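Climton Code for Domestic Manipulation

The Climton Code for Domestic Manipulation (usually the Climton Code) is a set of good-practice rules for robots with two arms that handle household objects in kitchens and similar rooms. It was drafted at a workshop in Climton and is kept up to date by the Østergaard laboratory. The code is voluntary. It does not replace national law on machine safety or electrical equipment.

Scope

The code applies to robots that work within reach of ordinary furniture and use hands or grippers to lift, place or sort goods. Fixed industrial cells, cleaning robots without arms and medical devices are outside its scope. A robot controlled by a remote operator is treated in the same way as one that acts on its own, except in the section on record keeping.

Reaching and grasping

Part 2 of the code deals with crowded surfaces. The hand should open before it enters a group of containers, and its speed at the fingertips should not exceed 50 millimetres per second within 20 millimetres of any object. Glass is given priority over plastic when a path is chosen: where both stand close together, the hand should approach from the side on which the plastic item stands. The arm that is not in use must be held still and is counted as an obstacle in path planning.
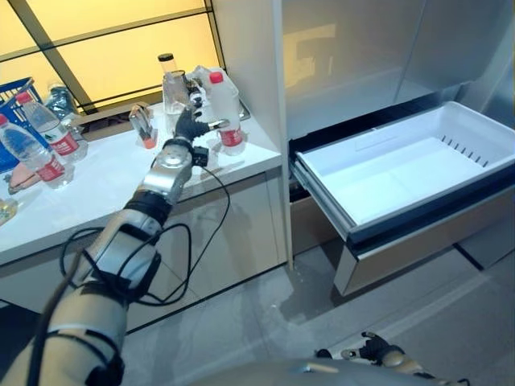

Right hand reaching into grouped containers on a kitchen counter, beside an open freezer drawer.

Drawers and doors are covered by a separate clause. An open drawer reduces the free floor area and must be entered in the robot's map before either arm moves across it. The code permits work beside an open drawer but does not permit the base to turn until the drawer has been closed or the turning circle has been checked.

Cables and coverings

Cables routed outside the arm are allowed. The 400 millimetre rule, so called from the longest unsupported length the first edition accepted, was withdrawn after objections from Clultdale, whose test group argued that the depth of the loop mattered more than its length. The present text requires that no loop touch the work surface at any joint position used in the task. Gloves worn over robotic hands should be inspected for tears every 500 grasps.

Adoption

The Eltik series of test kitchens uses the code as its house rules. Clultdale applies Part 2 only. Criticism has centred on the fingertip speed limit, which some users consider too low for light, empty packaging. A revised table of limits by object weight is in draft.

See also: Collision mapping; Mobile manipulator; Remote operation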